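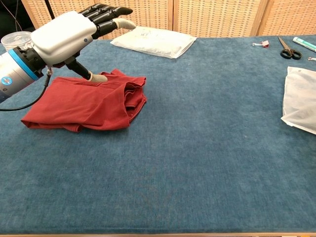
The Second Life of the Small Apartment

For many years, people who rented out an apartment near the water were looking for the same kind of guest. The guest came for one week, used the pool, left some sand in the shower and went home. In Clarkico, a harbor town with one long main street and a ferry, this is changing. More owners now want a guest who stays for the whole winter, and more guests want the same.

I spent part of last winter in such an apartment, and I went back in September 2026 to see how the market has moved. My building has 154 units. When I first rented there, nearly all the doors on my floor had a key box for weekly visitors. This time I saw shoes outside the doors, and a bicycle, and a pot of basil which somebody waters.

The reason is partly money. A weekly guest pays more per night, but the apartment must be cleaned after every stay, the sheets wear out, and in the wet months it can stand empty. The owner of my unit explained it to me over coffee. With a tenant from November to April she earns less on paper, but she has only one cleaning to pay and she sleeps better. Her cleaning bill was 200 dollars for each change of guest, and she had stopped adding it up.

The town has two agencies which handle most of the winter contracts. Urban is the older one and has its office beside the ferry ticket window. It works mainly with the big buildings on the shore, and its contracts are long and strict. Drumodine is smaller and looks after houses on the hill, where the views are better and the heating is worse. I read one contract from each. Both ask for a deposit of one month, and both say who must pay if the water heater breaks. Only the Drumodine contract says anything about noise from the neighbors, and I was glad to find it, as my first winter was next to a man who practiced the trombone.

The hill has a name that surprises visitors. The street which climbs up from the old dock is called Sadness, and the apartments there are advertised with this name without any shame. "Two rooms in Sadness, sea view, pets welcome," I read on a card in the bakery. Local people do not hear the meaning any more. I walked up to look at the place. It had low ceilings, a good kitchen and a balcony just wide enough for 2 chairs, and from there I could follow the ferry all the way out.

If you think about renting for a winter, go and look in bad weather. An apartment by the sea is easy to love in summer. In the rain you will learn if the windows close well, if the stairs outside are slippery and if the bus really comes. Ask to see the electric bill from February. Ask also which shops stay open — in Clarkico the fish shop closes for ten weeks, and the nearest large supermarket is across the water.

Parking is another matter. My building gives one space to each unit in summer, but in winter the lower lot is closed for repairs and the rest of us search on the street. A neighbor rents a garage behind the church for 250 dollars for the season and considers it the best money he spends. I came without a car and did not miss it, except on the days with heavy shopping.

Not everybody is happy with the change. The café on the beach lived from weekly visitors and now opens later. On the other side, the library has longer hours again, and the evening ferry, which was almost canceled two years ago, is running with people on it. I took it on my last night, with my suitcase and a bag of basil from the neighbor's pot.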